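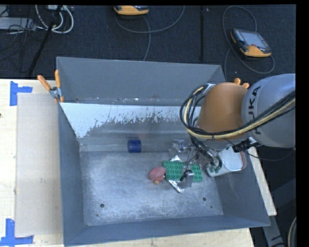 Ticket 215: Guinea pig water bottle alarm going off with a full bottle

Opened by: Rajitha Mondal
Date opened: Wednesday, December 18, 2019
Product: Plituria bottle sensor, 500 ml bottle
Status: Closed

Problem as reported

The low water alarm started two nights ago and goes off every few hours. The bottle is full each time I check. I have two adult guinea pigs in an indoor cage with fleece bedding. Both are eating hay and pellets normally. I have pressed reset 3 times and the alarm comes back. I also gave them a bowl of water in case they can't get enough from the spout.

Reply from support

Thank you for putting the bowl in. Please leave it there until we sort this out. The sensor sounds the alarm when the weight of the bottle hasn't changed for 4 hours. A full bottle can set it off if the animals have stopped drinking from it or if the spout is blocked. Please try these steps and tell us what you find.

1. Take the bottle off the bracket and tap the ball in the spout with a clean finger. A drop should come out each time.
2. If nothing comes out, empty the bottle and clean the spout with a narrow brush. Look for hay or chewed pellet behind the ball.
3. Refill to the line and screw the cap on firmly. Turn the bottle over and wait for the first drips to stop.
4. Hang it back on the bracket and make sure it isn't leaning on the cage bars. If the bars hold part of the weight, the reading will be wrong.
5. Press reset once.

If either animal stops eating or has fewer droppings than usual, call your vet the same day.

Update from Rajitha Mondal

Step 1 gave one drop and then nothing. There was a plug of wet pellet behind the ball, packed in hard. I cleaned it out and it drips fine now. The bottle was also touching the bars on the left side — I had moved the bracket when I changed the fleece. I moved it back.

Alarm went off once more in the evening. I reset it and it has been quiet overnight. The level in the bottle is down and I saw one of them drinking this morning.

Reply from support

The evening alarm may have been the old timer still running. On this model a short press only silences the sound. Hold the button until the light blinks to restart the timer. We will ask for that to be made clearer in the instructions.

Guinea pigs often push food back into the spout while they drink, so check the ball daily and brush the spout every time you refill. You can keep the bowl as well if they use it. Change that water daily, as it picks up hay and bedding quickly.

Update from Rajitha Mondal

No alarms since the long press. Keeping the bowl, they both seem to like it. OK to close.

Closed by support. Cause: blocked spout, bottle resting on bars. No parts sent.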